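We use cookies to remember your preferences and to count visits. Accept / Manage settings

How to Sort Small Parts Into a Divided Box (and Keep Them That Way)
By Edileuza Holanda
December

Every winter, once it gets too dark to work in the yard after supper, I bring the coffee can of odds and ends in from the garage and promise myself I'll finally deal with it. Screws, picture hooks, furniture feet, the spare buttons that come with coats – it all lands in that can. If you have one too (and I suspect you do!), set aside an evening and come along with me.

Start with a clear table and a divided plastic box with a hinged lid. I like the see-through kind, clear or tinted, so I can spot what I'm after while it's still shut. Open the lid all the way back and let it rest on the table. A half-open lid will flop down on your knuckles, usually when you have a pinch of tiny washers in your fingers.

Keep parts in their little bags until you've decided where they're going. Many bags come with a paper insert, and I snip off the bit with the size or part number and tuck it into the cell along with the pieces.
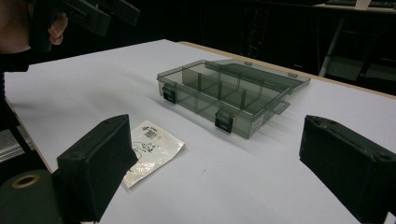
Edivaldo Evangelista wrote in to say that he fills his from the back row forward, largest pieces first, so his sleeve never drags across a full compartment, and that he leaves one cell empty for the things he can't name. I tried both ideas on my next box and I've done it his way ever since.

Once the big pieces are in, move on to the small ones. Don't fill a cell to the top. I stop 3 millimeters or so below the divider, or the bits on top hop over into the neighbors when you carry the box upstairs. Mine took 252 pieces in one evening, and I only know that because I was writing up a list for my brother-in-law, who wanted half of them back.

Before you close up, run a finger along the tops of the dividers to feel for anything sticking up. Then lower the lid slowly and press the latches one at a time, holding the corner down with your other hand. Give the box a gentle tilt over a towel. If you hear something slide a long way, open it again and see who has moved house.

I put a strip of masking tape on the lid with the contents in pencil, and the box goes on the shelf by the dryer, next to the light bulbs.

Get our household letter by email. Enter your address to sign up.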